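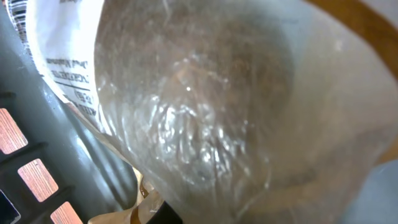

Hendero Bag and Wrapper Return: common questions

Which bags do you take?
Clear and coloured plastic bags from food, and crinkly wrappers. Please empty them first. We can't take bags with food still in them.

Do I need to peel off the label?
No. Paper and plastic labels can both stay on.

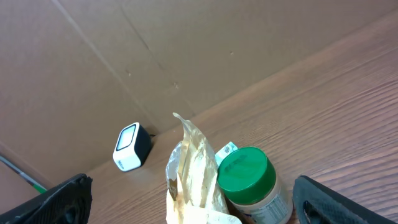 Reading time: 2 minutes

Do bags have to be flat?
No, crumpled or twisted ones are fine. Flat bags take up less room, so you will fit more in your sack.

How big is the sack?
It holds 20 litres when full. Spare sacks cost 70p at the Wattimena Road counter.

Should I wash everything?
Shake out the crumbs and wipe off any grease. Dry bags only, please, as damp ones go mouldy in storage.

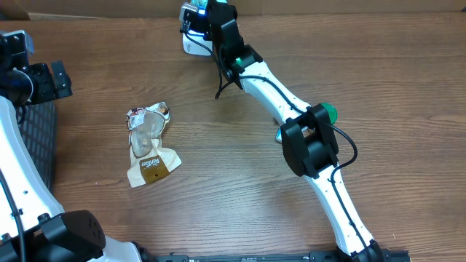 Crumpled food wrapper on a wooden tabletop.

Can I put cardboard in the same sack?
No. Fold it and leave it with your normal paper collection.

When can I drop off?
Tuesday until 6 pm. The counter is shut for the whole of March.

My sack was refused. Why?
It was probably too heavy or had food in it. Ring the counter on extension 620 and we will check.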